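Do Home Robot Rules Survive a Kitchen? A Check of Five Safety Rules in Simulation
Student project report, Chie Hosoda, Tolimville, 7/14/24

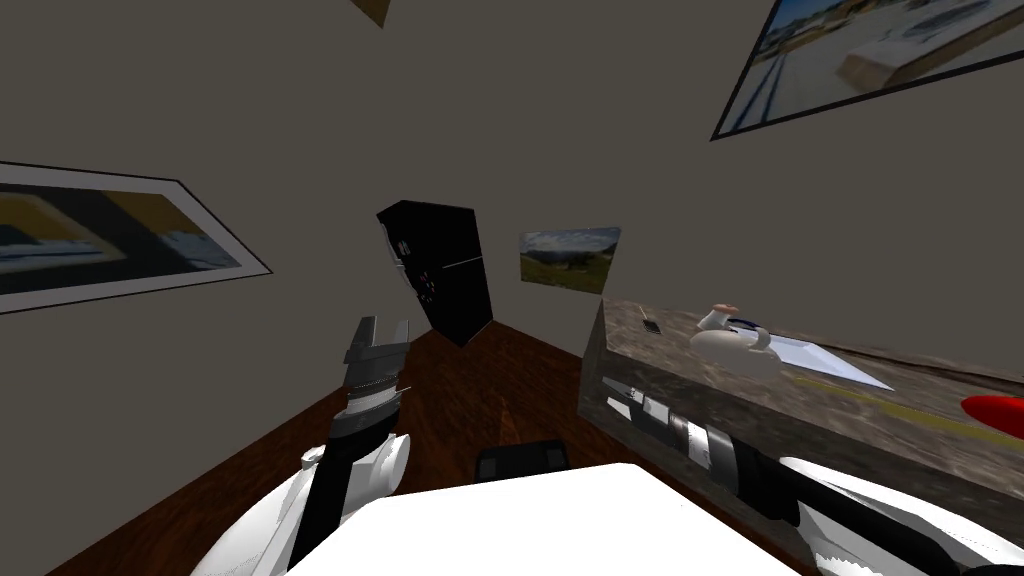 When I started this project in March I believed that a good set of written rules was most of what you needed to make a home robot safe. I don't believe that anymore. I think some rules are useful, a few are very useful, and a surprising number are there so that somebody can say there are rules.

The set I worked with is the Sedamlow house rules, which our course uses for every project with a two-armed robot. It has 12 rules in all. I picked five that can be tested in a simulator without a person in the room, and I tried to find out two things about each: can you tell from a recording whether the rule was followed, and does following it prevent the thing it is supposed to prevent?

What I used

All the work was done in the Drirkgate simulator, using its stock kitchen and a two-armed robot with two-fingered grippers. The kitchen has a refrigerator, a counter with a granite look, and a few things on the counter. The view comes from the robot's side, so the arms take up a good part of it. I ran 700 trials in total. In each one the robot started from a random arm position and was told to reach for something on the counter or turn toward the refrigerator.

I used the Okabe planner with its default settings. I did not tune it. A fair complaint would be that a tuned planner would have done better, and it probably would have, but the rules don't say anything about tuning. They are supposed to hold for whoever downloads the planner and presses start.

Rule 1: "Arms shall be kept in a safe posture before motion begins."

This was the worst one. There is no definition of a safe posture anywhere in the document. I asked two classmates to mark the same set of starting positions as safe or unsafe, and I marked them too. We disagreed all the time. One of them called any raised gripper unsafe. The other only cared if an arm was close to furniture. I had been using a third idea, that both arms should be inside the width of the base, and I couldn't point to a line in the rules that backed me up.

A rule like this can't be broken, so it can't be followed either. My suggestion is to replace it with a list of joint angles for each robot, plus a distance to the nearest object. That is boring to write and someone has to keep it up to date, and I suspect that's how we ended up with "safe posture."

Rule 2: "The robot shall keep clearance from fixed furniture."

Better, because clearance is a thing you can measure. But the rule doesn't give a number, and it doesn't say which part of the robot you measure from. The planner measures from the gripper tip. The tip was usually fine. The trouble came from the forearm and the elbow, mostly when the gripper was lower than the counter top and had to come up past the edge. The log would show plenty of clearance while the forearm touched the side of the counter.

I reran those cases measuring from every link in the arm, and the planner's own "clear" results changed to contacts in 7 percent of all trials. I don't want to make too much of that figure. It's one kitchen. Still, a rule that passes a robot while it is rubbing against a counter needs another look.

Rule 3: "Speed shall be reduced near breakable objects."

The simulator doesn't know what is breakable. Neither does the planner. I had to label the objects by hand, and I labeled the white ceramic one as breakable and the rest as not. Once that was done the rule worked well. The arm slowed down, contacts with the ceramic piece were lighter, and it got knocked over less often.

So the rule is good, but all the hard work is hidden in the word "breakable," and a real home has nobody going through the cabinets adding labels. I would keep the rule and add a default: if the object has no label, treat it as breakable.

Rule 4: "The camera view shall be level during operation."

I was sure this one was pointless. I tilted the camera on purpose, in some trials by quite a lot, and the planner did not care at all. It uses the joint sensors and the room map, so the picture makes no difference to it.

It does make a difference to people. When I went through the recordings to check for contacts, I was slower and made more mistakes on the tilted ones. The refrigerator seems to be leaning, the walls seem to be leaning, and it gets hard to say if a gripper is above the counter edge or next to it. If the rule is meant to protect the reviewer, it should say so. As written it sits under "motion safety," where it does nothing.

Rule 5: "All stops shall be logged."

I have no complaint here. Every stop was in the log with a time and a cause. It's the shortest of the five and the only one I could check with a script.

What I would be careful about

The simulator is kind to the robot. Floors don't have crumbs on them, the counter never moves, and nothing is in a new place unless I put it there. Contacts in Drirkgate are also simpler than real ones, and I would not use my results to argue that any of these rules works in a house. I can only argue that some of them don't work even in an easy setting.

I also chose which rules to test, and I chose ones I thought I could measure. The remaining rules deal with people, pets and supervision. Those may be better written than the ones I looked at, or worse.

Changes I am proposing for the course

Rule 1 should be suspended until it has joint limits attached. Rule 2 needs a number and should apply to the whole arm. Rule 3 stays, with the default for unlabeled objects. Rule 4 moves to the section on recording and review. Rule 5 stays as it is.

I would also like project groups to stop writing "complies with Sedamlow" at the top of their reports. I did it in my first draft. When I went back to see what I had based it on, I had run the robot and nothing had looked wrong to me.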